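4.2 Handling of containers with loose contents

Picking up a closed container is now close to routine for the policies we tested. Of 1305 demonstrations in the Cordero set, 400 involve a jar, tub or bottle with something loose inside, and all were recorded with the hand-held gripper described in Section 3. Arrieta and Bakalis reported that most failures in such tasks come after the grasp, when the object has to be tilted or set down. Our results at the Bruroscombe kitchen agree with theirs.
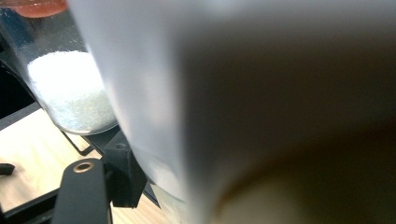

Figure 3. View from the gripper camera during a kitchen task, with a nearby object covering much of the image.

Two problems account for most of the lost trials. The first is occlusion. A large object close to the lens hides the parts of the worktop the policy needs, and in Figure 3 it covers the right side of the jar, so the width of the jar has to be guessed from the side still in view. The second is the contents. The white granules show well against the clear wall lower down but wash out to almost pure white near the top, and a fill level read from that region is unreliable. Fine dusty streaks on the wall make this worse.

We ran 100 trials with the Risament policy. It completed 65 of them without help. A person doing the same chore would glance round the obstruction or move a hand — the policy does neither unless the demonstrations contain that movement. Section 4.3 repeats the trials with a second, fixed camera.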